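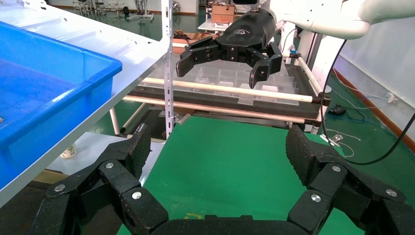
Coleta com dois braços: quantas demonstrações antes do primeiro treino?

sorcha_t
Oi, gente! Comecei em novembro a gravar demonstrações por teleoperação com dois braços, câmera no punho, e já tenho 66 episódios da tarefa da bandeja de compartimentos. A ideia era chegar a 300 antes de treinar qualquer coisa, mas estou ficando com medo de descobrir um problema bobo só lá no fim. Vocês esperam ou treinam no meio do caminho?

palacios.amparo
Treina já!! Com 66 dá pra ver se a sincronização presta e se a política pelo menos vai na direção certa. Na Dernine gravamos um monte com o timestamp de uma câmera atrasado e foi tudo pro lixo, chorei rs

cnoonan
Discordo um pouco. Com bandeja transparente e células pequenas, o modelo treinado com 66 vai errar feio e você não vai saber se a culpa é dos dados ou da quantidade. Eu iria até 300 e pronto.

palacios.amparo
Mas ninguém falou em avaliar taxa de sucesso, Cillian. É só teste de encanamento, uma tarde e acabou.

ruairi_mcg
Mais importante que o número: você muda a posição da bandeja entre um episódio e outro? Eu gravei 35 com ela no mesmo lugar e o braço decorou o caminho, nem olhava pra câmera.

sorcha_t
Ai, Ruairí... mudo de vez em quando, mas bem pouquinho. E o fundo fica sempre igual.

cnoonan
Então nisso concordo com ele. Separa 20 episódios com posições bem diferentes só pra validação e não mexe neles.

sorcha_t
Fechado! Vou rodar um treino curto hoje à noite e regravar com mais variação amanhã cedo. Alguém tem um script pra sortear posição? O do Juvow só funciona com um braço.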